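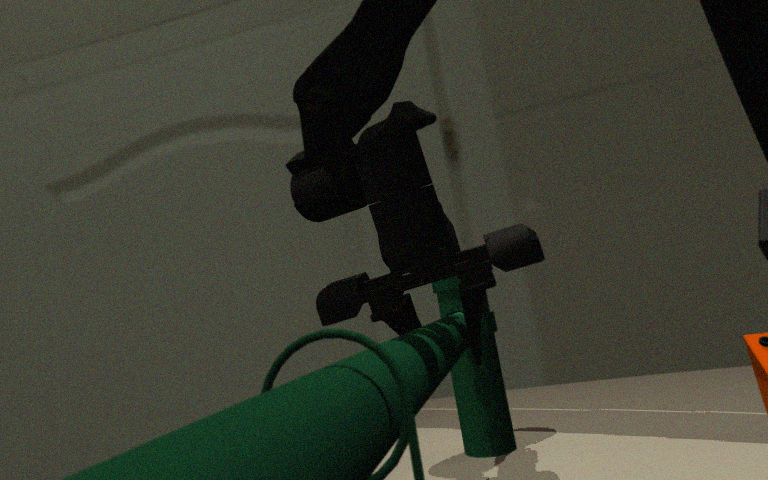 Black arm over two green cylinders, computer render.

We lost on Thursday, which was a holiday for most of us, and we lost badly. Kembridge batted first and made 422 in 50 overs. I have played in this league long enough to see some big scores on that ground but that is the highest I have been on the field for. I kept wicket for all of it and I could barely get down the stairs the next morning.

I said last month I would write up the away game at Noguchi Park, so I will try to be fair about it even though my notes stop at the drinks break.

The first thing is the toss. We won it and chose to bowl. I agreed with the decision then and I still mostly do. It had rained the night before, the outfield looked slow and heavy, and the matting had a soft feel at the far end. The last time we played there in September the ball stopped on everybody before lunch and then came on nicely in the afternoon. So bowling made sense. What we didn't allow for was the wind, which dried the place out before the first hour was over. After that the ball was skidding off the mat and racing away to the short side, and there wasn't much anyone could do except bowl full and hope.

We did hope. Their opener gave a chance off our first change bowler, a thick edge that came low to my right. I got a glove to it and it went down. I have thought about that one a fair amount. I went with one hand when I had time to get two there, and my weight was already moving the wrong way after the ball before. He was on 4 at the time. I'm not going to write what he finished on.

The second thing is fielding, and I include myself. We let through a lot of ones that should have been dots, and a lot of twos that should have been ones. People look at a scorecard like that and think about sixes. There were sixes, and one of them landed on the roof of the picnic shelter and stayed there. But when I went through the scorebook at home, the boundaries were only part of it. They ran hard all day, they called early, and they took on our arms in the deep until we stopped throwing at the bowler's end altogether. By the last ten overs they were turning for the second without looking up.

I think some of this comes down to how we practice. Our sessions are nets and then home. Everybody bats, everybody who wants to bowl bowls, and then it gets dark and people have kids to put to bed. I can't remember the last time we did a proper ground fielding drill with throws to both ends. Kembridge warm up like they enjoy it. They were out there an hour before the start with cones and a whole bag of old balls, while we were still waiting for our second car to find the parking lot.

The chase doesn't need much space. We lost 2 wickets in the opening over, both bowled, both to balls that didn't do anything. After that we weren't chasing anymore, we were batting. There was one good partnership in the middle. Our number five played the best innings I've seen from him, mostly late cuts and pushes straight, and he got past the half century and then ran himself out looking for a single to third man that was never there. I was at the other end. It was his call but I could have said no louder.

I made a few. I got off the mark with an inside edge that missed leg stump and then settled down. I was out caught at deep midwicket, a shot I have been telling myself since April to put away.

A short gear note, as somebody always emails me. I'm still using the Norico gloves I bought at the start of last season. The palms have gone shiny and the webbing on the left one has been restitched. They're comfortable, and I wouldn't blame them for the drop. For pads I have switched to the lighter Dorkix pair. They are cooler and easier to move in, but the bottom strap works loose when you squat as often as a keeper does in a full innings. I had to stop and fix it more times than I'd like, and the umpire had a word with me about the over rate. If anyone has found a way to keep that strap in place other than tape, let me know.

On the over rate, we were slow and I expect we'll lose a point for it. I don't have a complaint. When the ball keeps going into the creek somebody has to get it, and after a while nobody is jogging. I would like the league to look at having spare balls kept by the boundary on that side, though. The other grounds do it.

Lunch was very good. Rice, chickpeas, some kind of lamb in a big steel pot, and enough cut watermelon for both teams and the people who had just come to walk their dogs. Kembridge have always been good hosts, and even with the score the way it was there wasn't any talk on the field beyond the usual. A couple of them stayed behind to help us look for a lost helmet grille, which was in my bag.

Where it leaves us in the table I'm not totally sure. The website hasn't been updated and the run rate will look awful whatever happens. We can still make the top half if we win the home games, and the next one is against a side we beat comfortably in the spring. That was with a full team. We'll be missing both left-arm bowlers this time — one has a wedding and the other has a bad back — so there may be a game for some of the newer people who have been coming to nets. If you're one of them, reply to the group message and don't wait to be asked.

I'm going to get down to the field early for the next practice and hit some catches before the nets go up. Anyone who wants to come can come. Bring a glove for the spare person behind the stumps, and bring water, the fountain by the restrooms is still off.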